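Last updated 12/11/24

Ticket 649 — Rultix hand-held gripper kit, left unit stops recording
Opened by: Ffion Morgan
Assigned to: Tomos Probert, Dreketti support

We have the Rultix kit on trial. Our task is to hang and remove clothes hangers on a coat rack. The left unit stops to record after 26 episodes, always with error 568. The right unit has no such problem. I exchanged the cables between the two units, but the error stayed with the left one.

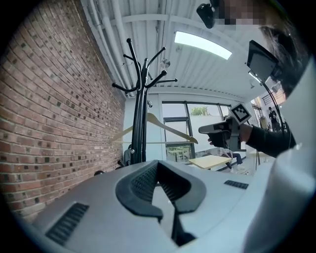 Tomos asked me to set the write buffer to 300 and start both units again. I did this and made one more session. The error did not come back, but the left unit now starts slower than before — please tell me if this is normal.

Status: waiting for reply from Dreketti.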